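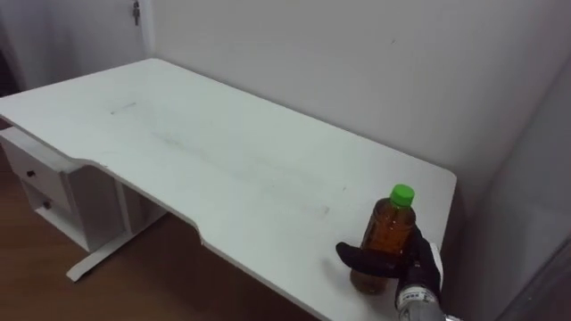 **Rollberg Terraces Owners' Meeting — Minutes**

Held in the ground-floor lounge, Vitedholm building, April

**Chair:** Oleksandra Kushnir
**Minutes:** Halyna Levchenko
**Apologies:** Units 3 and 8 (both sent proxies)

**1. Opening**

Oleksandra opened at 6.30 pm and welcomed the new owners from the east side. Lovely to see so many faces! She said it was the best turnout since the building was handed over, and thanked everyone who had carried chairs down.

Minutes of the last meeting were accepted with one correction: the bike room is on the lower level, not the upper. Moved Unit 14, seconded Unit 5.

**2. Repainting the stairwells and front entry**

Two quotes are in. Xaba would do both stairwells and the entry in one go, and Stamument would do the entry first and come back for the stairwells after winter. Everybody liked the sample colours Xaba left taped up by the letterboxes, especially the soft grey-green (the one second from the top — it looks gorgeous in the late afternoon).

There was a good long chat about whether the handrails should be stripped or just sanded. Unit 11 has done her own inside and reckons sanding is plenty. Xaba's quote covers sanding only.

*Decided:* accept the Xaba quote, grey-green for the walls, handrails sanded and re-oiled. Carried, with one against (Unit 9, who prefers the cream).

*Action:* Oleksandra to confirm with Xaba and ask for a start date that misses the school holidays.

**3. Courtyard garden**

The lemon trees have come through beautifully and the raised beds are full. Unit 6 brought a bag of limes for anyone who wanted them, and they were gone before we reached item 4!

The drip line on the north bed is still leaking at the join. Unit 2 has offered to replace the fitting if the owners' fund covers the part. Agreed on the spot.

There was a request for a second bench near the jasmine. People were keen, although Unit 10 pointed out that her bedroom window is right there and asked that it go on the other side of the path. No objections. Halyna will measure up.

**4. Visitor parking**

Someone has been leaving a trailer across both visitor bays overnight. It belongs to a tradesman working at Unit 12, who apologised by phone and will move it to the street.

Discussion of a time limit on the bays. Options put forward were overnight only, 24 hours, or leaving it as it is. After a show of hands we're leaving it as it is and putting up a clearer sign. Unit 7 has a friend who does signwriting and will get a price.

**5. Sales and open homes**

Unit 4 goes on the market next month, and the owner took us through what she's done — new kitchen benches, double glazing at the back and a skylight over the landing. It sounds fabulous and we'll be sorry to see her go.

Agents will be asked to keep open homes to 60 minutes, use the side gate and collect their flags afterwards. Halyna to write a short note that any owner can hand to their agent.

**6. Other business**

- The lift service went well, and the rattle on the way down has been fixed.
- Spare keys to the storage cages are now labelled and with Oleksandra.
- Unit 13 asked about solar on the flat part of the roof. Lots of excitement about this one! It needs a proper look, so it goes on the agenda for next time. Unit 13 will bring a roof plan and whatever prices he can get.
- Please flatten your boxes before they go in the recycling.

**7. Next meeting**

Same room, same time, date to go up beside the letterboxes. Unit 5 is bringing the lamingtons.

Closed 8.10 pm.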